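Vulcombe Toaster Set - read me before you record or reuse

Hello, and thanks for picking this one up. The Vulcombe set holds 366 episodes of a robot arm working with bread and a two-slice toaster on a countertop. Most of this page is the house rules we record by, as they explain a good deal about why the data looks the way it does. Veronika Simon wrote the first version and Sumaiya Wijesinghe has looked after it since the Sellwood bench opened, so any grumbles about the wording can go to either of them.

What is in each episode

Every episode has a wrist view and at least one fixed view, along with joint positions, gripper width and a plain English task line. Approach episodes stop once the gripper has reached the toaster. Handling episodes include the bread.
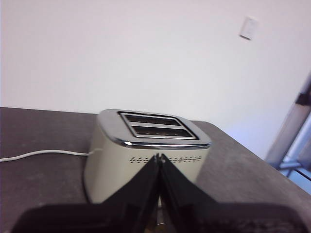 Rules for the bench

1. Walk the power cord with your eyes before every run. It should lie flat on the counter and stay clear of the arm's planned path.

2. The outlet stays switched off for all bread work. We have had requests for live toasting and the answer is still no - please don't ask the operator on the day, it puts them in an awkward spot.

3. Metal tools may hold or steady bread outside the slots. They never go into a slot, even with the power off, and we'd be grateful if nobody trained a policy on our data and then relaxed this one at home.

4. Contact with the toaster body is allowed at approach speed only. If the toaster shifts, finish the episode, mark it "moved" and set everything back to the start position.

5. One person watches, one person drives. The watcher holds the stop button and has the final say, whatever their job title happens to be.

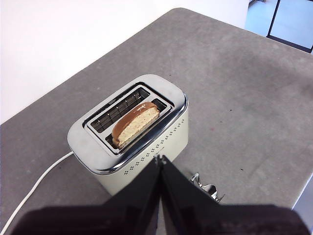

Labelling

Sliced loaf and rolls get separate tags, and I'd ask you to keep them apart, however tempting it is to call it all "bread". They behave very differently between two fingers. We use "in slot" for anything resting between the rails, including bread that stands well above the rim, and "seated" only when the annotator can see it has gone fully down. When the wrist view is blocked by the fingers, go to the fixed view before choosing a tag, and if you still can't tell, "unsure" is a perfectly respectable answer.

Failed runs stay in. There are 81 of them, each with a short note from the watcher, and we think they are some of the most useful material here. Please don't filter them out before reporting results without saying so.

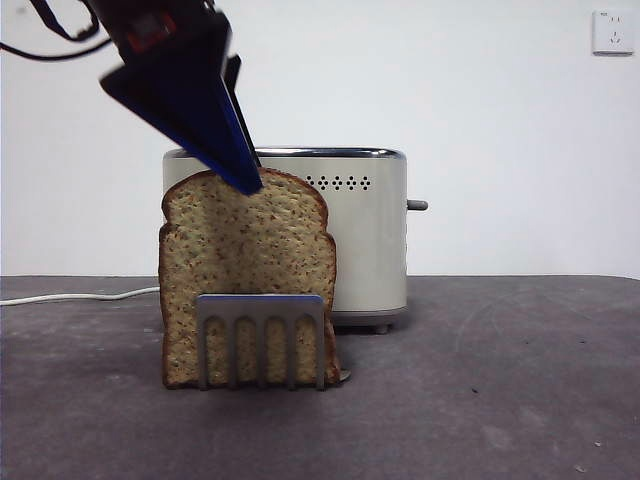

Splits and housekeeping

The test split is 12 episodes, chosen by Sumaiya and left alone ever since. Bread is swapped whenever it starts to crumble, and crumbs are wiped up between sessions, though you will still find the odd speck on the counter. Colours vary a little between cameras and we have left them uncorrected.

Known gaps

All recording was done at one bench with one model of toaster, so treat any claim about kitchens in general with care. The Dretar converter drops gripper width in version 2, so use the Cassim loader until that is mended. Corrections are very welcome through the project tracker, and do include the episode number - it saves us a lot of hunting.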